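Robot Learning Practicum
Handout 4: Collecting Demonstrations Without Losing Your Temper

Instructor: Areeba Kiani
Lab lead: Akua Mahama

Read this before your first slot at the rig. Last term several people read it after theirs, and we still have their data, filed in a folder called "hmm."

The task for this unit is the Maswood task: a small set of plastic drawers, a bunch of keys, two arms, and you. You will drive the arms by hand and record yourself doing it. The model will then learn to imitate you, including the parts you would prefer it didn't. 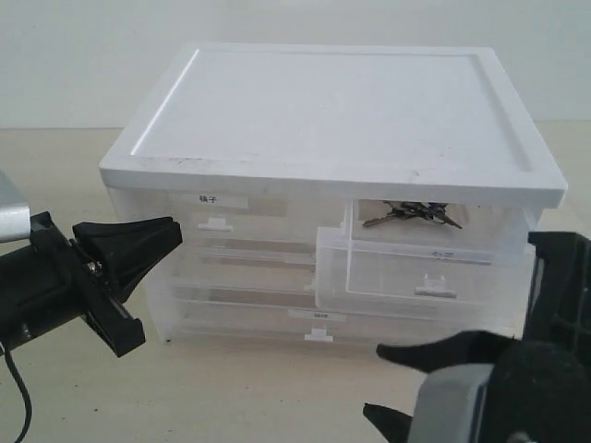
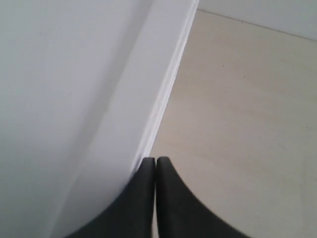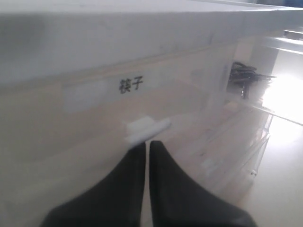
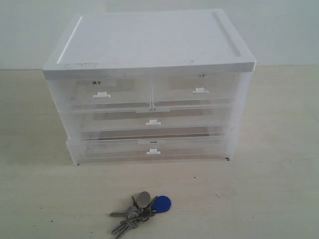 The drawer unit and the tabletop, from the overhead-ish view and from the wrist.

1. What counts as an example

One example, or episode, is a single recording that starts from a legal starting position and ends when the task is done or when you give up. Each episode holds the video from every camera, the joint positions of both arms, the gripper openings, and one line of text saying what you were trying to do.

The line of text is where people get lazy. "Drawer stuff" is a description of your afternoon. "Put the keys in the upper right drawer and close it" is an instruction. Write it before you record, then do what it says. If you change your mind halfway and use the other drawer, the episode is now a recording of a robot disobeying, and we have enough of those.

Your quota is 40 accepted episodes per pair. Accepted means Akua has looked at them. She will look at them.

2. The labels on the drawers

The drawers carry small paper labels in Chinese, and the labels get swapped between sessions. In the third picture the drawer under the fingers says 筷子, chopsticks. In the fourth, the upper left drawer says 袜子, socks. Nothing about this should be read as storage advice.

For you it means that the name of a drawer and the place of a drawer are separate facts. Some of your instructions will go by place ("upper left") and some by label ("the drawer marked chopsticks"). Check the labels at the start of every session and copy them into the session sheet. A pair last term recorded a whole session from memory of the previous one. Their model was very sure of itself and went to the wrong drawer every time, with lovely smooth motion.

If you don't read Chinese, match the shapes against the printed key taped inside the rig binder. The second character is often the same (子), so look at the first.

3. Setting up an episode

a. Home both arms. Wait for the beep. There are two beeps; wait for the second.
b. Close all the drawers unless your instruction begins with one open.
c. Put the keys down somewhere in front of the unit. Vary the spot and vary which way the blades point. Dropping them from a small height does this better than you can, as people who place keys "at random" place them in the same comfortable spot to the left.
d. Spread the keys or bunch them up, as they fall. Leave the fob wherever it lands.
e. Read the instruction aloud to your partner. If your partner looks puzzled, rewrite it.
f. Record.

Do not straighten the drawer unit between episodes. It creeps across the table by small amounts, and we want it to. Put it back only when an arm can no longer reach.

4. Driving

Opening a drawer is harder than it looks from a chair. The pull is a small tab and the gripper fingers are wide at the base, so come in low and straight and let only the tips do the work. Look at the wrist view in the third picture for the kind of approach we like: both tips just under the tab, lined up to grasp it.

Once the drawer is moving, pull along its own direction. Your hand will want to pull toward your chest. The drawer has no interest in where your chest is.

Some habits to get into:

Move at one even speed. Long pauses are poison. If you stop to think for three seconds with the gripper in the air, the model learns that the air above the table is a fine place to stop, and it will stop there, and it won't be thinking.

Keep the idle arm out of the way but in a natural position. Parking it in the same odd pose every time teaches the model that the pose matters.

Use both arms when the task needs both. One can steady the unit while the other pulls. Don't use the second arm to show off.

Use the camera views to drive, all of them. The robot can't lean over and peek around the side of the unit, so you shouldn't either. If you only managed a grasp by standing up and looking, you've recorded a move the model has no way of working out for itself. Stay seated. Akua has been known to move the chair closer to the wall to help with this.

5. What the wrist camera does and doesn't give you

The second picture is from a wrist camera near the edge of a large white surface. Try to say, from that view alone, where on the table you are. Most people can't do it quickly. A great deal of your data will look like this: two dark fingers, something pale, a bit of tabletop.

The wide view tells you where things are and goes vague at the moment of contact, when a gripper tends to be standing in front of whatever you wanted to see. In the first picture the right-hand gripper hides part of the unit. The wrist view is the reverse, useless for getting there and very good for the last stretch. The model gets both and has to work out which to trust. You can help by approaching in a way that keeps the tab in the wrist view before you commit.

Watch the light as well. The third picture has strong glare on the right. Leave the blinds as you find them and write their position on the sheet. We want some bright sessions and some dull ones. We do not want every chopsticks episode to be bright and every socks episode to be dull, or the model will read the weather in place of the label.

6. Mistakes: which to keep

Keep an episode if you missed the tab, noticed, backed off a little and got it on the second go. Recoveries are worth more than clean runs. A model that has only seen perfect grasps has no idea what to do after a bad one, and it will have bad ones.

Discard an episode if:

you knocked the unit over
your hand or sleeve got into view
you dropped the keys off the table
the instruction and the action don't match
you stopped to answer your phone (we can tell)

Do not fake recoveries. A staged miss looks staged, with that little theatrical wobble at the end. Set up starting positions that are slightly awkward and you'll miss plenty on your own.

Mark discards in the Allico logger with a reason. "Bad" is not a reason.

7. Pace and fatigue

Slots are 45 minutes. Swap drivers halfway. Data quality falls off well before people admit they're tired, and the first thing to go is the last part of the task: drawers left open a finger's width, arms not brought home. If you feel yourself starting to hate the drawers, swap early and put that on the sheet too.

Drivers differ in style, and this is fine. One of you will be quick and jabby, the other will drive like someone carrying soup. Tag every episode with the driver's initials so we can see later whose soup we're training on.

8. How much is enough

The class pool from the Asamoah bench and ours comes to 800 episodes if everyone makes quota. For a task this size that should be enough to get something that works on most starting positions and fails in interesting ways on the rest. More of the same won't buy much after that. Before you record one more, ask what the new episode has in it that the others don't: a drawer seldom used, keys at the far edge, a drawer already half open, the unit turned a few degrees.

Keep a coverage grid as you go. Rows are drawers, columns are rough key positions. Fill in the empty cells first. You'll find that your empty cells are all the ones that are annoying to drive, and so will we.

9. Hand in

The accepted episodes, uploaded to the Vesteo share
Your session sheets, with labels and blinds filled in
The coverage grid
One page on your three worst episodes: what happened, whether you kept each one, and why

Please write the page yourselves, separately, then compare. Partners rarely agree on which episodes were the worst, and we'll spend the first part of the next class on that.

Questions about the logger go to Akua. Questions about grading go to Areeba. Complaints about the drawer tabs may be written on the back of the session sheet, where there is plenty of room.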